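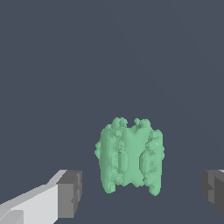

ロボットって計算はあんなに速いのに、どうして物をつかむだけでそんなに苦労するの、とウィレム・フォークナーくんが聞いてきました。しかも、わたしがおにぎりを食べている最中に! 口がいっぱいで「もが」としか答えられなかったので、この文章でちゃんと返事をします。ウィレムくん、読んでる?

わたしはウィルトサイド・ロボットクラブで、みんなといっしょに「つかむロボット」のプログラムを作っています。学校の理科がとくべつ得意だったわけでもないし、最初の日はマウスの電池を入れる向きをまちがえました。だから、むずかしい言葉が出てきても安心してください。わたしもそこでつまずいた人です。

## まず、自分の手でやってみよう

近くに消しゴムはありますか。親指と人さし指だけでつまんで、持ち上げてみてください。

かんたんすぎて、つまらないですよね。でも今のあいだに、きみの体はすごくたくさんのことをしています。目で消しゴムの場所を見つける。どっち向きに置いてあるかを見る。手をそこまで運ぶ。消しゴムの幅より少し広く指を開く。下ろす。とじる。すべらないくらい力を入れて、つぶれないくらいで止める。そして上げる。

これを全部、だれにも教わらずにやっているみたいに感じるけれど、赤ちゃんのころに何回も何回も落として覚えたんだと思います(わたしの弟は今でもスプーンをよく落とします)。

ロボットは、この順番をひとつずつ教えてもらわないと動けません。「とって」と言っただけでは、どこへ行って、どれくらい指を開けばいいのか、わからないんです。

## 画面の中の練習場

わたしたちのクラブでは、いきなり本物のロボットを動かしません。先に、コンピューターの中に作った世界で練習させます。こういうのを**シミュレーション**といいます。長い名前なので、クラブではみんな「シミュ」と呼んでいます。

使っているのは「ドレルケル」というソフトです。床を作って、物を置いて、ロボットの手を置いて、「スタート」を押すと動きだします。いちばん上の写真みたいなやつが、シミュの中の世界です。床は暗いはい色で、もようなし。そこに、うすい緑のでこぼこした物があって、左右からロボットの指がのぞいています。左の指は白っぽくて先のほうが少しこいはい色、右の指はずっと暗い色。

この緑のやつ、なんに見えますか? わたしはずんぐりしたピーマンだと思いました。でもクラブでは「くだものが集まったやつ」派もいて、話し合いが長くなって、その日は作業がぜんぜん進みませんでした。

シミュのいいところは、こわれないことです。本物のアームを机にゴン! とぶつけたら、部品が曲がるかもしれないし、先生の顔も曲がります。シミュの中なら、物が遠くに飛んでいっても「もどす」を押せば最初の場所に帰ってきます。わたしは一度、数字を打ちまちがえて、床の下にアームをつっこませました。床の下! 本物だったら大さわぎです。

## どうしてカクカクしているの?

ゲームのキャラクターはつるつるできれいなのに、わたしたちのシミュはカクカクしています。最初はちょっとがっかりしました。

コンピューターの中の立体は、小さな平らな面をたくさんつなげて作ります。この面のあつまりを**メッシュ**といいます。折り紙をいっぱいはり合わせて、丸いボールを作るところを想像してみてください。紙を大きく切ると、角ばったボールになります。小さく切ってたくさんはれば、だんだん丸く見えてきます。でも、そのぶん時間がかかるし、のりも手につきますよね。

コンピューターも同じで、面がふえると計算がふえます。つかむ練習は何回もやりたいから、見た目は少しあらくていいことにして、早く終わるほうを選ぶことがあるんです。わたしたちも面のあらさを変えてためしてみました。こまかくしたときは、お茶を飲んで、もどってきて、まだ同じところで待っていました。

それから、影。もう一回写真を見てほしいんだけど、緑の物のまわりの床に、影らしい影が見えません。晴れた日に外で自分の足もとを見ると、くっきり影がありますよね。影がないと、床にくっついているのか、少しういているのか、見ただけではわかりにくいです。シミュでは見た目にたよらず、物の高さを数字で調べることができます。目だけで「ついてる!」と決めつけて、あとで数字を見てひっくり返ったのは、わたしです。

## つかむ作戦は四だんかい

わたしたちのプログラムは、こんな順番になっています。

1. **さがす** 物のまんなかがどこにあるか調べる。
2. **はさむ位置に行く** 指を開いたまま、物が指と指のあいだに来るように動く。
3. **とじる** 左右の指を近づける。
4. **上げる** ゆっくり持ち上げて、落ちないか見る。

写真の指は、ちょうど物をあいだにはさむような場所にあって、どちらの指も物からはなれています。2番の話をするときに、ちょうどいい形です。

2番で大事なのは、右と左のすきまです。もし片方の指だけが物のすぐ近くにあったら、とじるときにどうなると思う? 先に近いほうの指がぶつかって、物を反対がわへおしてしまいます。うまくいけば、おされた先でもう片方の指が受け止めてくれます。でも、くるっと回ったり、ころがったりすることもあります。ボールなんて、もう、すぐににげます。

家でもためせます。丸いペンのキャップを机に置いて、左右の指でそーっとはさんでみてください。つぎに、片方の指だけ先にくっつけてから、もう片方を動かします。キャップの動きがちがうはずです。

3番の「とじる」も、なかなかのくせ者です。でこぼこした物は、どこをはさむかで指とのくっつき方が変わります。出っぱりの先だけに指があたると、ふれている場所がせまくて、ぐらぐらしやすい。へこんだところにうまくはまれば、しっかり持てることもあります。ロボットの指の先が平らだと、なおさらです。きみの指の先はやわらかくて、形に合わせて少しへこむでしょう。あれ、うらやましいくらいよくできています。

## 2205回の練習

さて、ここからは成績発表です。ちょっとはずかしい。

わたしたちは、物の向きや場所を少しずつ変えながら、シミュの中で2205回つかむ練習をさせました。記録はドレルケルがつけてくれます。「つかんで持ち上げて、落とさなかった」を成功として、成功したのは548回でした。

四回に一回にも、とどいていません! 結果の画面を見たとき、部屋がしーんとしました。となりの席の子が「野球だったら、まあまあ打ってる」と言ってくれて、少しだけ元気が出ました。

そこで、失敗したときの動きをゆっくり再生して見ていきました。これが地味で、ねむくて、でもすごく役に立ったんです。多かったのは、指が物のまんなかからずれた所におりてしまう失敗でした。原因をさがしたら、「まんなか」の決め方がよくなかった。わたしたちは、物のいちばん左といちばん右を調べて、そのちょうど間をまんなかにしていました。ところが、片がわだけ大きくふくらんだ物だと、いちばん重さのつり合う場所とはずれてしまいます。

ものさしを指一本にのせて、つり合う場所をさがしたことはありますか? あの場所を**重心**(じゅうしん)といいます。ものさしのはしに消しゴムをのせると、つり合う場所が消しゴムのほうへ動きます。形や重さがかたよっていると、重心も動くんですね。

いまは重心を使うように、プログラムを書きかえているところです。たった五行の直しなのに、かっこをひとつ閉じわすれて、夕方までエラーとにらめっこしました。

## 本物のロボットでやってみると

11月に「ウロネッティ杯」という大会があります。こちらはシミュの中だけではすみません。本物のアームで、机の上の物をつかんで、50センチはなれた箱に入れます。

シミュでできたことが、本物でもそのままできるとはかぎりません。本物の世界には、つるつるの机もあれば、ざらざらの机もあります。モーターの動きには少しずれが出るし、カメラには光が反射します。シミュと本物のちがいをどうやってうめるかは、大人の研究者たちもずっと考えている問題です。それを聞いたとき、わたしはなんだかうれしくなりました。大人もこまってるんだ、と思って。

クラブでは、タラウネさんに教わったやり方をためしています。シミュの中で、わざと床のすべりやすさを変えたり、物の重さを変えたりして練習させるんです。いつも同じ条件だと、プログラムがその条件にだけくわしくなってしまうから。漢字テストの前に、いつも同じ順番で練習していると、順番が変わったとたんに書けなくなる、あれとにています(わたしだけ?)。

## ウィレムくんへの返事

というわけで、ロボットは計算が速くても、どこへ行くか、どの向きで近づくか、どれくらいの力ではさむかを、ひとつずつ決めなくちゃいけません。しかも相手の形は毎回ちがうし、少しずれただけで、ころんとにげられてしまいます。これで答えになったかな。

もし自分でもやってみたくなったら、パソコンがなくても始められます。友だちに目をつぶってもらって、声だけで机の上の消しゴムをとらせてみてください。「右」「もうちょっと」「行きすぎ!」とやっているうちに、「もうちょっと」がどんなにあいまいな言葉かわかります。「右に3センチ」のほうがずっと伝わります。わたしたちはこれで大げんかになりかけましたが、そのあと書いた命令は前よりずっとわかりやすくなりました。

来週は書き直したプログラムで、また最初から練習させます。おにぎりは先に食べておきます。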